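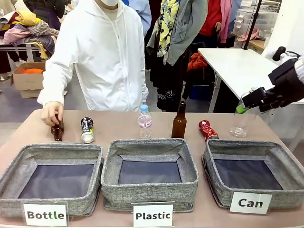

By the Tivton shop desk
Home storage > Fabric baskets > Alham sorting set

Alham Fabric Sorting Baskets, Set of Three

We have carried a lot of recycling bins over the years, and most of them are tall, shiny and a bit of a pain to live with. The Alham baskets are the ones we keep recommending to friends! They are gray fabric storage baskets with a heathered, woven look on the outside and a dark navy lining, and they sit on a shelf, a bench or a long table just as happily as on the floor. Put three in a row, stand a sign in front of each, and you have a sorting station that anybody can use without asking.

The signs come with the set. They are white with thick black letters and they read Bottle, Plastic and Can, which covers most of what comes out of a kitchen in the way of drinks containers. We like that they are so plain. No tiny icons, no color code to learn, just one word you can read from the other side of the room (we tried it from the far end of the stockroom and had no trouble).

How the sorting works

"Bottle" is meant for glass. That takes in the small dark brown ones as well as long-necked beer bottles, labels or no labels. "Plastic" is for clear drinks bottles, water bottles and the like, and the caps can stay on or come off depending on what your local pickup wants. "Can" takes metal drinks cans, whole or crushed. If your town puts glass and cans together, you can just use two baskets and keep the third for batteries or light bulbs. A blank sign is included for that, and an ordinary marker works fine on it.

The word "Bottle" does trip people up now and then, because a plastic water bottle is a bottle too. If you have small kids or a busy office, write GLASS on the blank sign and swap it in. We have asked Alham to add a printed Glass sign to the set and they say they're thinking about it.

What we like about them

The folded rim! It sounds like a small thing, but turning the top edge over gives the basket a proper lip, so it keeps its mouth open while you drop things in. You can fold it down further for a shallower basket, or turn it up when the weekend has been a good one and there are more cans than usual.

They're also quiet. Glass going into a metal bin at eleven at night wakes the whole house, and fabric takes the edge off that. Two beer bottles knocking together will still clink, so lay the first few down gently.

And they fold flat. When the recycling has gone out on Friday you can slide all three behind a door until you need them again, or use them for scarves and gloves in December and go back to cans in the new year. The heathered gray goes with nearly anything, and it hides dust better than a solid color would.

Things to know before you order

The lining is wipeable but it isn't a bucket. Rinse your containers and let them drain first, especially juice and beer, or the bottom will get sticky and you'll smell it. If that happens, turn the basket inside out as far as it will go, wipe with warm soapy water, and leave it open overnight. Please don't put it in the dryer.

Don't fill the glass basket to the top if you plan to carry it any distance. The fabric will cope, but your arms may not, and half full is a comfortable load for most people.

The signs stand on their own on a flat surface. On carpet they tend to lean, so prop them against the front of the basket. They sit a little unevenly if the table has a lip or a cloth on it, and a dab of poster putty sorts that out.

There are no lids. We get asked for them a lot. Mohamedi makes a stiff board top that fits loosely over the rim, sold separately, and it does a decent job of keeping a curious cat out.

Good places to use them

Kitchens and utility rooms are the obvious ones, but we've sold plenty to schools for lessons on recycling, where the class gets a pile of mixed empties on a table and sorts it basket by basket. It makes a lovely hands-on half hour. Keep the glass for older groups. They're great for street parties too, and for office kitchens where the one big bin has become a bit of everything.

In the box

Three fabric baskets, similar in size
Printed signs: Bottle, Plastic, Can
One blank sign
Care card

Ordering

Item number: 1826
Ships folded flat
Sets in stock: 237
School and event orders: please write to us before ordering more than 8 sets, so we can pack them together in one carton
Spare signs: sold singly, or by the pack for larger sites

You may also like

Mohamedi board tops for fabric baskets
Dosari under-bench rack, holds three baskets side by side
Dosari bottle brush, long handle
Alham single basket in the same gray, without sign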